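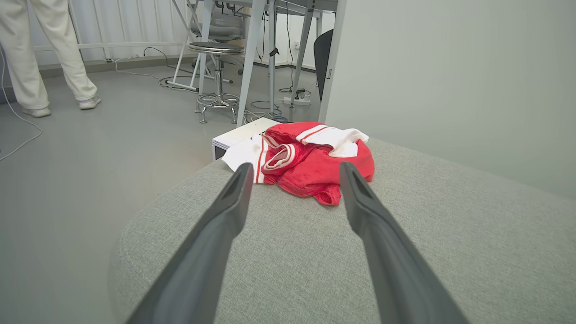 Trerov Fabric Shaver Review

Posted Aug 20, 2018

I bought the Trerov fabric shaver to replace a Dondanell that stopped holding a charge. The Dondanell was a decent little machine for the price, but the battery was sealed in and there was no way to change it. The Trerov plugs into the wall. After four months with it I would not go back to a rechargeable.

The cord is the first thing people complain about, and they have a point. It is short. I do my shaving on the ironing board and had to move the board closer to the outlet. An extension cord works too.

The head is wide and flat with a metal guard over the blades. There are two height settings. The low one is for flat knits and T-shirts, and the high one is for anything with a nap, like fleece or velour. Use the high setting on fleece even if the pills look stubborn. I tried the low one on the cuff of an old pullover and it took the surface down to a thin patch in a few seconds. The manual does warn about this, on the last page.

On wool it does very well. I have a gray Hoekstra cardigan that pills under the arms every winter, and one pass in small circles cleaned it up. Cotton sweatpants came out fine. Acrylic blankets are slow going because the lint cup fills so fast. The cup is small and has to be emptied several times on a throw blanket -- it pulls straight off, but it sheds lint on the way to the trash.

Noise is about what you would get from electric clippers. The motor did not slow down or get hot for me, and the longest I ran it was 40 minutes.

Replacement blades are sold in packs of two. I also tried a pack of Bumar blades that claimed to fit. They went in, but they rattled, and I took them out again.

Things I would change: a longer cord, a bigger cup, and a brush that stores in the handle. The brush that comes with it is loose in the box and mine is already lost. An old toothbrush does the same job.

I plan to run it over all the sweaters in September before they go back in the drawers. If the blades wear out before spring I will add a note here.

Rating: 4 out of 5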